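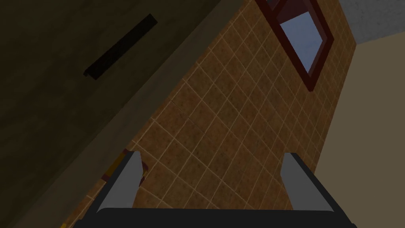

铺有棕色瓷砖的墙面，前方为张开的两指夹爪（计算机渲染图）

选举呈请，有些地方也称选举异议之诉，是指候选人、政党或者选民在投票结果公布之后，请求法院审查某一次选举是否依法进行的程序。它和普通的民事诉讼颇有几分相像，也要递状、送达、举证、辩论，可脾气又很不一样：时限格外紧，争的也往往牵动整个选区的人心，所以各地立法者大多愿意为它单独写上一章。

卡尔特登（Kaltden）的《选举程序法》便是常被提起的一例。按照该法第109条，呈请人须在结果公布后90天内向斯滕伍德（Stenwood）的选举法庭递交呈请书，逾期一概不予受理，哪怕只晚了一个上午。法庭登记处每逢星期三下午也照常收件，这一点初次办理的人常常弄错，以为那天只开庭、不收文书，白白多等了一天。

呈请书的内容并不神秘，写清楚请求人是谁、质疑的是哪一个席位、依据什么事实、希望法庭作出怎样的裁决，大体也就够了。常见的理由包括候选人不具备参选资格、党内初选违反章程、计票或汇总有误，以及贿选和胁迫选民。其中资格争议最为复杂，因为它有时在投票之前就已经产生，当地习惯上称为“选前案件”，由普通法院审理，与选后的呈请分属两条轨道。两者的界线究竟划在哪里，学者们至今还在热热闹闹地讨论。

选举法庭由2名职业法官组成合议庭，意见不一致时，交上诉庭指定的第三名法官裁断。案件从受理到宣判大约需要65天，遇到需要重新验票的情形还会再拖长一些。验票在法庭监督下进行，双方代理人均可到场，选票开封与重新封存都要记入笔录。

在卡尔特登的判例中，“肖万（Chauvin）选区案”影响最大。该案确立了“实质影响”标准：程序上的瑕疵即使属实，也要达到足以改变结果的程度，选举才会被宣告无效。支持者认为这样可以保护多数选民已经投出的选票，批评者则担心它对粗心的选务人员过于宽厚。两种看法都有道理，后来的判决也常在其间小心地来回斟酌。

呈请书与判决书的全文收录于琼德克斯（Jundex）案例库，公众可以免费查阅，其中较早的卷宗只有扫描件，检索时需按选区名称逐一翻找。

参见：选前案件；重新计票；补选；候选人资格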